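Plokgate Clokero refreshment trolley, three shelves

Home > Catering and canteen > Trolleys > Refreshment trolleys

£300 each, excluding VAT
Made to order at our Elthorpe workshop
Colours: light grey, dark green
Page last updated October 16, 2021

The Clokero is a steel refreshment trolley for offices, day centres, village halls and wards. It has three fixed shelves, a push handle at each end and four swivelling castors, two of them braked. It arrives assembled apart from the handles, which bolt on with the key supplied.

We first made it for a tea round in a long office building with several sets of fire doors, and the shape has changed very little. The frame is narrow enough to go through an ordinary internal door with a hand on the end handle. The corners are capped in rubber so that the door frames survive.

Specification

Overall length: 1,219 mm, including handles
Shelves: 3, fixed
Maximum load per shelf: 38 kg, evenly spread
Frame: square steel tube, welded and powder coated
Shelf surface: steel, powder coated, folded edge on all four sides
Castors: grey rubber tyres, non-marking, two braked
Corner caps: black rubber, replaceable
Supplied with: handle bolts, hex key, care sheet

The load figure is for a trolley moving on a level floor. If your route has a ramp, carry less on the top shelf and put the urn and the full milk bottles at the bottom. We do not recommend the Clokero for outdoor use, for gravel or for lifts with a step at the threshold.

The shelves

All three shelves are the same size and have the same folded edge, which stands up just enough to stop a cup sliding off when the trolley turns. The gap between the top and middle shelf is the larger of the two. Most customers keep cups and the urn on top, jugs and biscuits in the middle, and waste and spare stock at the bottom, but the shelves are all rated alike and you can load them as you please within the limits given.

The shelves are fixed. We are asked about adjustable ones fairly often. We made a batch with adjustable shelves and stopped, as the brackets rattled on tiled floors and were awkward to clean behind. If you need an unusual gap for a tall urn, tell us the height with the lid open and we can weld the middle shelf lower at no extra charge. Please do this before ordering. We cannot move a shelf afterwards.
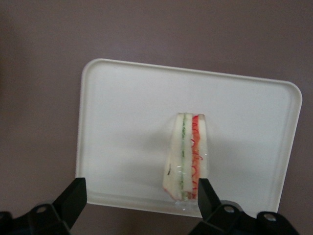
Spills are the main thing that wears a refreshment trolley. Sugar and milk get into the folded edge and, if left, lift the coating at the corners. The simplest answer is to stand the messy items on something you can pick up and take to the sink, and a plain white plastic tray with rounded corners and a slightly raised rim does the job well. The rim holds back small drips and a smooth white floor shows up tea rings straight away. We do not supply trays with the trolley, so use whatever you already have that sits flat inside the shelf edge. Measure before you buy any new ones. A tray that rests on top of the edge will tip when you brake.

Castors and brakes

The castors run on sealed bearings and do not need oil. The brakes are pedals on the two castors at the rear end, the end with the maker's plate. Push down to lock and lift with the toe to release. Both must be on whenever hot water is being poured.

If the trolley pulls to one side, check first for thread or hair wound round an axle. Carpeted buildings are the worst for this. Turn the trolley over on a blanket, with the shelves empty, and pull the strands out with tweezers. A castor that still drags after cleaning should be replaced. They are sold singly and in sets, and you will need a spanner as well as the hex key supplied.

We also fit larger castors to order. They make the trolley quieter over door bars and raise the whole thing slightly, so check the height of your counter or hatch if the trolley has to park underneath it.

Setting up a round

A good deal of the post we get about the Clokero concerns the round itself, so a few notes from customers and from our own canteen are given here.

Walk the route empty before you fix the times. Doors that are propped open in the morning may be shut after lunch, and a lift that is free early on may be full of deliveries later. Start at the far end of the building and work back towards the kitchen. The trolley is then lightest when you are tired, and a shortage is discovered close to where the spare milk is kept.

Keep the cash tin on the middle shelf, on the side nearest you. A float made up mostly of small coins saves trouble for the first half of the round. If you sell on account, write it down at the desk and not back in the kitchen.

Hot drinks go out faster than anything else and the queue forms on one side. Park with the long side of the trolley along the wall and serve from the end, or leave enough room for people to pass behind the queue. In a ward or a day room, serve to the chair. 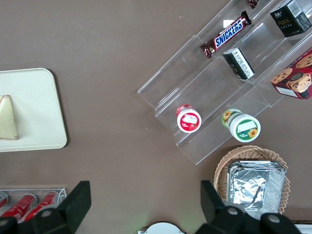 Selling food from the trolley needs a bit more thought than tea. Loose packets pile up, the ones underneath are forgotten, and people ask for things they cannot see you have. A clear acrylic tiered stand deals with most of it. A Snickers lying on the upper tier can be read from the other side of the trolley, and there is still room lower down for other packets. Put the stand on the top shelf well away from the urn – acrylic does not like steam – and take it off before you lift the trolley over a step. A strip of non-slip matting underneath stops it walking about on the coated steel.

Price up everything before you leave the kitchen. A small card at the front of each line is enough. Check the dates on the back row when you restock, and bring the older stock forward.

Cleaning and care

Wipe down after every round with warm water and washing-up liquid, then dry the folded edges with a cloth. Do not use scouring pads, bleach or oven cleaner. Limescale under the urn comes off with a little white vinegar, rinsed well.

Chips in the coating should be touched up before they rust. We sell a small bottle in both colours. The green has been matched to the current coating and will look a shade too dark on trolleys bought before we changed supplier in April.

Tighten the handle bolts after the first week of use and then whenever you clean the castors. Do not lift the trolley by its handles. Two people should lift it by the frame, one at each end.

Options and spares

Braked castor, single
Castor set, standard
Castor set, large
Corner caps, pack of four
Touch-up bottle, light grey or dark green
Handle bolt pack
Side rail for top shelf – clips on, either side
Waste bag hoop – bolts to the rear handle

The side rail and hoop also fit the Tindall, our two-shelf trolley. The castors do not. If you are not sure which model you have, the name is stamped on the plate below the rear handle.

Delivery and returns

Trolleys are sent on a pallet to a ground-floor address. The driver will not take it upstairs or unpack it. Tell us when ordering if there is no level access, or if deliveries have to be booked in.

Standard trolleys can be returned unused in their packing. Trolleys with a moved shelf or large castors are made for you and cannot be returned unless faulty. Welds and frame are guaranteed for five years, castors for one. The coating is not covered against chips or against damage from cleaning products.

Collection from Elthorpe is free by arrangement. An assembled trolley will not fit in most hatchbacks, even with the seats down and the handles off.

Questions about shelf heights, castors or repairs to older trolleys should go to Efe Dauda in the workshop. Please have the plate details to hand, and for a damaged frame send a photograph of the weld with the shelves cleared.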